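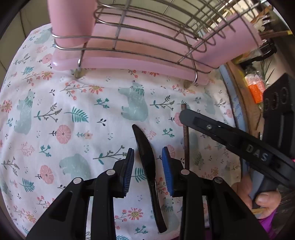 **Washing up by hand - converts and doubters welcome**

**teasel_and_thrift**
*9 September 2024*

We moved into the flat in Cevcombe in May and there's no dishwasher, no gap for one, and no plumbing anywhere near where you might squeeze in a little countertop one. I was properly miserable about it for the first fortnight. Now I love it and I want to talk to somebody about it, because my partner has heard enough!

What changed it for me was learning a proper order. I'd always just grabbed whatever was nearest, so the glasses went in after the frying pan and came out with a film on them. My neighbour Birsen Akgül ran a café kitchen for years and she put me right over one cup of tea. Glasses first, then cutlery, then plates, then bowls and serving things, then pans, and change the water before the pans whether you think it needs it or not. I've stuck to it ever since and the glasses look lovely.

So, a few things I'd like to hear about:

- Do you rinse, or go straight from suds to rack?
- Brush, sponge or cloth?
- Has anyone found a good way of doing a blender jug?

---

**Padstone**

Rinse. Always rinse. I will die on this hill. I grew up in a house where nobody rinsed and every glass of squash tasted faintly of lemon washing-up liquid.

Brush for me, wooden handle with the replaceable heads. Sponges smell after a few days whatever you do with them.

---

**mrs_quillfeather**

Oh, what a nice thread! I've been without a dishwasher for 37 years, through two kitchens, and never wanted one. It's the only bit of the evening when I get the radio to myself.

I don't rinse, I'm afraid, Padstone. Never have. If you use the right amount of liquid (a small squirt, not a great dollop) there's very little left on the plate and it drains off in the rack. Most people use far too much.

For the blender jug - warm water up to halfway, one drop of liquid, lid on, run it for a few seconds, tip out. Then do it again with plain water. Take the rubber seal off every so often and wash that on its own, it gets grim underneath.

---

**Padstone**

> it drains off in the rack

Some of it drains off. The rest dries on! Hold one of your tumblers up to the window and tell me what you see.

---

**mrs_quillfeather**

A very clean tumbler, thank you.

---

**lowtide_len**

Going to be the grump here. I did it by hand for years and thought I was being virtuous, then we got a dishwasher and our water use dropped. We're on a meter so I could see it on the bill. If you wash under a running tap you're getting through a lot more than a modern machine does on eco. I'm not saying don't enjoy it, I just think people assume by hand is the greener choice and often it isn't.

Also my hands no longer crack in winter.

---

**teasel_and_thrift**

Len, that's fair, and I was a running tap person until this summer. I use a bowl now. One bowl of hot for the glasses, cutlery and plates, one for the pans, and a jug of clean water for rinsing (so I'm on Padstone's side, sorry mrs_q). I haven't measured it. We're not on a meter so I've got no bill to compare.

mrs_q, did the blender thing last night after soup. Brilliant! Why have I been poking a brush past those blades all this time?

---

**fennimore**

Can I put in a word for the two-bowl people? One bowl washing, one bowl rinsing, side by side. My sink is just wide enough if I use a round one and an oval one. You dip and out it comes. Far less water than a tap and quicker than pouring from a jug.

On hands: gloves, Len. Get them a size bigger than you think and they come off without a fight. I dust the insides with a bit of cornflour.

---

**lowtide_len**

I've tried gloves. Can't feel whether the plate's clean. I always ended up with one glove on and one off, and a wet sleeve.

---

**orrisroot**

I work for a holiday lettings place called Clarkik and we get this argument in the guest book, believe it or not. The cottages with no dishwasher always have someone complaining and someone else writing half a page about how nice it was for the family to stand and chat with a tea towel.

Which brings me to the bit you've all skipped - DRYING. Do you air dry or use a towel? I'm firmly air dry. Tea towels just move the wet about, and by the third plate they're no use.

---

**Padstone**

Air dry, with one exception for glasses. Linen towel while they're still warm and they come up gorgeous. Cotton leaves fluff.

---

**mrs_quillfeather**

Now we agree on something! Linen for glasses. Wash the towel a few times before you use it in earnest, new ones hardly soak up anything, and no fabric softener or you'll undo all the good.

---

**fennimore**

Towel for everything in our house, because there's no worktop to spare. If the rack's full I can't make the packed lunches. I do like a rack but it has to be emptied, and in my family it turns into a cupboard. People take a plate from it, eat, wash it, put it back. Some of our plates haven't seen a shelf in weeks.

---

**orrisroot**

fennimore, that is simply an efficient system and I won't hear a word against it.

---

**teasel_and_thrift**

Ha, we're drifting that way too. I've started emptying ours while the kettle boils in the morning, and it's just about the right length of job.

One more for you all, as you've been so good. We've hard water here and I get white marks on the dark plates if I leave them to dry by themselves. Is there anything to be done, or am I towelling those for ever?

---

**lowtide_len**

Machine with salt in it.

Sorry. Couldn't resist. Splash of white vinegar in your rinse jug will help, and it doesn't leave a smell once it's dry. You'll still get the odd mark. Don't use it on anything with a metal trim.

---

**mrs_quillfeather**

Seconding vinegar. And stand the dark ones upright with a good space either side, they mark worst where two are leaning together.

---

**teasel_and_thrift**

Vinegar's on the shopping list. Will try it on the big pasta bowls first and let you know how they come out.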